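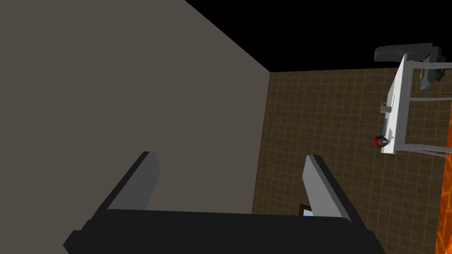
# Pillari Receives Patent for Battery Charge Scheduling in Handheld Devices

**NILLWOOD, September** — Pillari, a developer of power management firmware, said it has been granted a patent on a method for scheduling battery charging in handheld devices according to measured cell temperature and recent use.

The patent covers a controller that divides an overnight charge into short intervals. At the end of each interval the controller compares cell temperature with a stored limit and sets the current for the next one. If the device is picked up or unplugged, the schedule is discarded and rebuilt from the present state of charge.

"Most phones already delay the last part of a charge," said Jaime Brandão, head of firmware at Pillari. "The claims cover how the delay is recalculated when the user does something unexpected, and how little memory the calculation needs."

The patent contains 18 claims. The reference implementation runs on the existing power management chip and does not wake the main processor.

## Testing

Pillari tested the method on 300 cells at its laboratory in Nillwood. Half were charged under the new schedule and half at constant current. The cells are to complete 1,000 cycles before capacity figures are released. Test conditions, including ambient temperature and discharge rate, will be published with the results.

## Licensing

Kotenari, a maker of rugged handheld scanners, is the first licensee. It plans to include the firmware in a pilot run of some 2,000 units — all of them warehouse models with removable packs. Existing scanners will not receive the update.

Evaluation licenses are available to device manufacturers on request. Each includes compiled firmware, an integration guide and a logging tool. Source code is supplied under a separate agreement.

**Contact:** Nguyen Communications, for Pillari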